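Community > Smart Home > Robots & Automation

Can a machine clean the inside of a microwave yet?

Posted 09/06/2018 by soupsplatter
321 views · 3 answers

Okay, so I already own a robot vacuum (a Rilow, bought used, no complaints) and it has completely spoiled me. Now I look at every chore in the house and wonder why I'm still the one doing it. The one I hate most is wiping out the microwave. Is there any kind of arm or gadget that can do it start to finish, door included? I don't mean a steam cup thing, I have one of those and I still end up in there with a sponge.

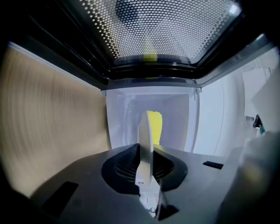 My brother-in-law swears this is solved and I'm just not looking in the right place. I'd pay decent money, but I don't want a science project on my counter. Has anybody seen one work in a regular kitchen?

Tags: microwave, cleaning, robot arm, is it worth it

plekovico_fan
20 people found this helpful

Short version, no, not that you can buy. I run a Plekovico arm at work, loading parts into a fixture, and it's great at that because the part is in the same spot every single time. Your microwave is a whole different animal! The door swings on an arc, so the arm has to follow the curve and not just yank straight back. Then it has to get a sponge through a pretty small opening and press hard enough to lift dried soup without shoving the whole oven across the table (mine slides if I so much as look at it). And then somebody has to rinse the sponge.

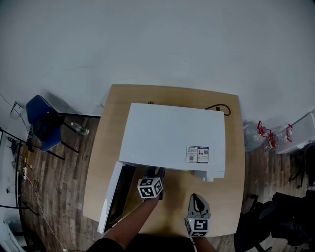
Two hands help a lot, one to steady the door and one to wipe. But now you've doubled the cost and both of them have to stay out of each other's way. We spent 3 weeks getting ours to open a plain cabinet door, and that was with an engineer from Hailu on the phone most days. I'd guess the wiping part comes before the "is it clean yet" part. A person feels that crusty spot through the sponge. Ours wouldn't have a clue.

Share (2)

dents_and_dings

just get a cover for your plate lol. 2 bucks

grumblebee

I mostly agree with the first answer, but I'm a little more hopeful. I saw a demo from Sastus at a trade show and their arm wiped a flat counter really nicely, corners and all. Flat is easy though, and I asked about the inside of an oven and got a big smile and a brochure. For now I'd heat a bowl of water with some lemon in it, let it sit with the door shut, and wipe while everything is still soft. Takes me less time than emptying the bin on my vacuum. If your brother-in-law finds the thing, please come back and post a link, I want one too.

Was this page helpful? Yes · No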